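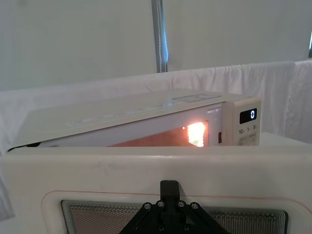 The case for the office kitchen

My employer moved to a smaller building in June, and the first thing to go from the plans was the kitchen. The architects' drawings gave us a "refreshment point", meaning a tap and a shelf. The money saved was put at 3,455 pounds a year in floor rent. For a firm of 205 people that is less than seventeen pounds each, and I think it was a poor bargain.

Lunch brought from home is still the cheapest way to eat at work. A bowl of last night's stew costs next to nothing. The sandwich shop nearest our new door in Otmont charges seven pounds for a roll and a drink, and people on the lower pay grades have noticed. Take away the means of heating food and you have given them a small pay cut, though it will never appear on a payslip.

Managers tend to see kitchens as a perk, in the same class as the fruit bowl. I would put them nearer to toilets and coat hooks. People are in the building for eight or nine hours and have to eat at some point. Some of them have conditions that mean they can't buy whatever is on the high street. Night staff can't buy anything at all, as the last shop shuts at six.

There is an argument on the other side and I don't dismiss it. Shared kitchens get dirty. Marilou Belmonte, who ran our old building, had a folder of complaints about fish, mugs and one long dispute over a fridge shelf. Cleaning costs money too, and it usually falls to whoever minds most. But the answer to a dirty kitchen is to pay a cleaner for another half hour a day – the firm already has one on contract.

I have heard it said that people want to get out at lunchtime anyway. Some do, and they are free to. The rest would like a table, a sink and hot food at one o'clock. We have asked for the second meeting room, which stands unused most afternoons, and are waiting for a reply.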